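Thread: Automated sample cutting, six months in

senad_d
We make display boards for wall panel dealers. In October the Irnlow site moved sample cutting and labeling to an automatic line from Westano. Output is 2,000 samples per shift with seven people on the floor. Before the line it was 19. Nobody was let go, but most of the cutters now mount boards, check returns or do dealer visits. I would like to hear how other shops divided the work.

akamolrat
Same pattern at our place. Cutting was easy to automate because the sheet lies flat and the stop is fixed. Mounting stayed manual. Our integrator quoted a mounting cell and then withdrew the quote after seeing the range of sheet stiffness. 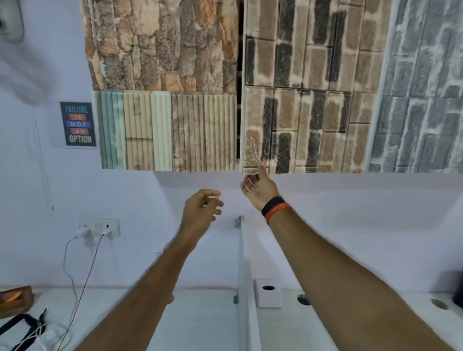 Inspection is the part that changed most for our people. The line checks size and label position and passes the sheet. It has no test for how a sheet behaves once it is up on a wall. A lower corner like the one under the fingertips on the brick-pattern sheet, slightly lifted and curling, gets found by hand. We log those as edge defects and send the log back to cutting. Our inspectors used to be cutters, so they know what to look for. I don't know who does it when they retire.

wanpen_n
Disagree on the last point. Edge lift can be measured. We put a line scanner after the cutter and it flags anything over the limit. Manual checks dropped by 61 percent in the first quarter.

akamolrat
Measured flat, or mounted?

wanpen_n
Flat.

akamolrat
Then it is a different defect. Ours pass flat.

k_thepsuriya
Both of you are leaving out pay. At Naidoo the cutters were on a machine operator grade. After the move to mounting they were regraded as general assembly. Same people, same hours, lower band. It took more than seven months to get it corrected.

senad_d
We kept the grade. The dealer visits caused more complaints, mainly travel time. Two asked to go back to cutting and there was only one position.

wanpen_n
Which software are you using for the defect log? We are on Stimia and it will not accept a free text location.

akamolrat
A spreadsheet. Columns for pattern, corner, date and initials.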